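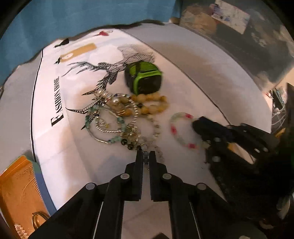 A strand of small grey and dark beads leading into a pile of bracelets.

The Calldale Ring is a fiber-optic network linking public libraries, clinics and schools in the Calldale valley. It was built by Claretti, a regional carrier, and lit in December 2020 with 43 connected sites. For a network of its size it is a wonderfully clever piece of work!

Design
The main loop runs on single-mode fiber and passes through two hub buildings, Drillcombe and Csizmadia. Traffic can travel either way around, so a cut in one span sends data back along the other side, usually before a caller would notice a gap in the conversation. Each site connects through a small switch with two optical ports, one facing each direction.

Wavelengths
Most links began on a single pair of wavelengths. Passive filters were later added at both hubs, letting several channels share one strand (a lovely trick, and one that needs no power at all). The longest span, between Drillcombe and the northern schools, is the only one with an amplifier.

Capacity
The cable holds far more fiber than the ring uses. Of 2,000 splices planned, 1,515 were finished in the first phase and 445 more were added the following January. Spare strands are leased to local internet providers.

See also
Dark fiber
Ring topology
Wavelength-division multiplexing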